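Home Articles Issues About Submit Contact

4. Colour grouping and the raised shelf

4.1 What was recorded

The household visits in Mulura covered 20 homes where at least one adult kept more than one regular medicine. We recorded where each bottle stood, whether it was upright, which way its label faced, and what stood directly next to it. Across all visits this gave 1,027 recorded placements. A placement was entered again only if the bottle had been moved since the previous visit, so homes where things stayed put contribute fewer entries than homes where they did not.

Bottles were recorded as grouped when two or more with the same body colour stood together and no bottle of another colour came between them. We did not ask for the group to be straight or evenly spaced. Earlier coding schemes for kitchen and bathroom shelves have tended to treat a ragged row as disorder, and in our first round of coding we did the same. It was dropped after the coders compared notes, as residents described ragged rows as tidy and could find things in them quickly.

Cap colour was entered separately from body colour. In the Boateng range the two are independent and most bottles have a white cap whatever the body. In the Stitar range the lid is tinted to match. Residents with both ranges in the house nearly always sorted by the body and ignored the lid, although one resident kept the white-capped bottles on their own shelf and could give no particular account of the habit.

4.2 Bottles found on their sides

Of the recorded placements, 276 were bottles lying down. These were mostly in drawers, in bags and on low open surfaces, and hardly ever on a shelf at eye level. A bottle on its side is not misplaced in itself. Several residents stored them that way in a shallow drawer so that the label could be read from above, and we have kept those entries apart in the tables.

The more awkward case is the bottle that has been put down in passing. It rolls, its label turns underneath and its contents gather at one end. On a patterned or strongly grained surface the paler tints are hard to pick out, yellow in particular. Residents looking for a yellow bottle among others often reached for the cap first. Pink and orange were seldom overlooked but were confused with each other under warm lamps in the evening, and two homes had moved the orange bottles away from the pink ones for that purpose.

Teal and light blue gave trouble of another sort. Coders disagreed over them more than over any other pair, and in the end both were entered under one heading. Residents had no such difficulty with their own bottles, but they were choosing between two or three familiar things, and the coders were working through a list.

4.3 The shelf

The Mikska shelf is a plain board on legs, low enough to stand on a table or a deep worktop. We chose a raised board over a tray for the second round of visits. A tray has an edge, and people put things in it without standing them up. On a board with no rim a bottle laid on its side tends to be noticed. The board also keeps the group clear of whatever else happens to be on the table, such as post, plants or a cup, and the space underneath stays usable.

Residents were given no instructions about which colour should go where. They were asked only to keep the bottles on the board between visits. Most settled on an order within a few days and then kept to it. Yellow at one end was common. We have no explanation for that and do not make anything of it in the analysis. 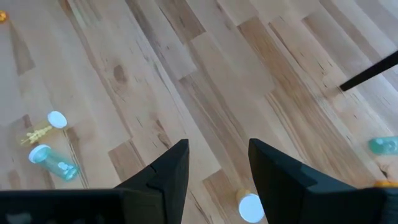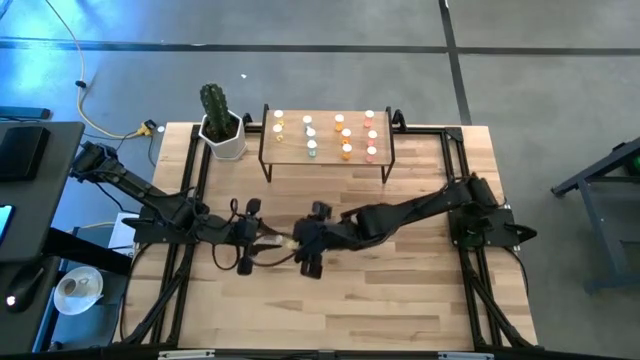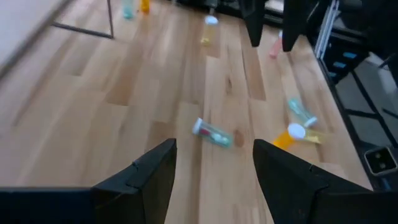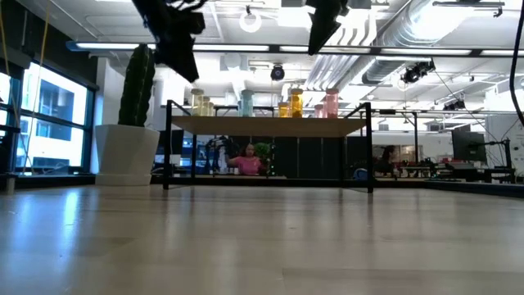
Figure 2. Small coloured items: spread about on a pale wooden floor (first and third) and grouped by colour on a raised wooden shelf (second and fourth).

Grouping by colour does not require equal groups, and the coding allows for this. A resident may have three bottles of one tint and a single bottle of another, and both count as groups for our purposes if nothing stands between members. The fourth picture in Figure 2 is a case in point: the light blue jar stands by itself, with yellow to one side of it and amber and orange to the other, and the run of colours can still be followed along the board. Height was likewise left out of the definition. The pink jars at the right end differ in height and were entered as one group. In the second picture the groups run from back to front as columns, with yellow on the left and pink on the right, and the one containing white, pale blue and teal-green would fail a strict test of matching colour. We entered it under the combined heading described in 4.2, with a note against the white one. Arrangements of this mixed kind made up a small part of the record, and leaving them out does not change the direction of the results in Section 5.

Depth on the board was not measured. Some residents used the full depth and others only the front edge, and the distinction may matter for anyone with limited reach. It would need a wider board than the one used and a separate set of visits.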